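Drodero 50-piece electronics screwdriver set: my review after one summer

Rating: 4 out of 5

I bought this set in August, when my old screwdrivers became too round at the tips and started to damage the screws. I repair desktop computers at home, mostly for friends and for the small office of Mehrangiz Golestani, who keeps her machines until they really die. So I am not a professional, but I use the tools almost every evening.

In the box there are 50 pieces: the handle, one extension, a flexible shaft, a pair of tweezers, two plastic opening tools, and the rest are bits. The case closes with a magnet. The bits sit in a rubber block and they are held quite tight, which I like when I carry the set in my bag, but with cold fingers it is difficult to take out the small ones.

The handle is aluminum and has a cap on the end that turns freely. You put one finger on the cap and turn with the others. My neighbor Keyvan Nouri has the Buschmann handle, which is thicker, and he says mine is too thin for his hand. For me it is good. If you have big hands, try it in a shop first.

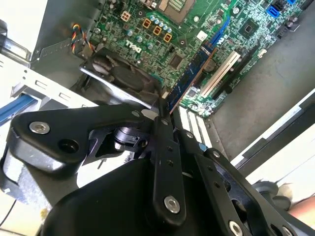

The extension is the part I use most. It is 95 mm long, and with the handle it reaches down into a desktop case without my knuckles touching the cards. In this Dell, the coin battery sits between the slots, with a blue card standing in one of them, and there is not much place for fingers. I used the flat plastic tool from the set to push the clip of the battery holder, and the tweezers to lift the battery. The tweezers are a little soft at the ends, but for this they are strong enough. I would not put a metal screwdriver so near to the board.

The magnet in the bit holder is strong. It held a long case screw sideways and I did not lose any screw under a motherboard with this set. With the extension the magnet becomes weaker, so for the deep screws I go slowly.

Now the bad things. The flexible shaft is almost useless. It bends too much, and when the screw is tight it only twists and jumps back. Also the names of the sizes are printed on the rubber and not on the bits, and on mine the print for the smallest Torx is already disappearing. After I put two bits back in the wrong holes, I needed a good lamp and some patience to sort them again.

One Phillips bit chipped in the second week. I wrote to the seller, Hitbridge, and a man named Bendik Myklebust answered the same evening and sent me a new one without asking for the old one back. The new bit is still fine.

For desktops, game controllers and small kitchen machines I can recommend it. For phones I would look for a set with finer bits. I take away one star for the flexible shaft and the printing.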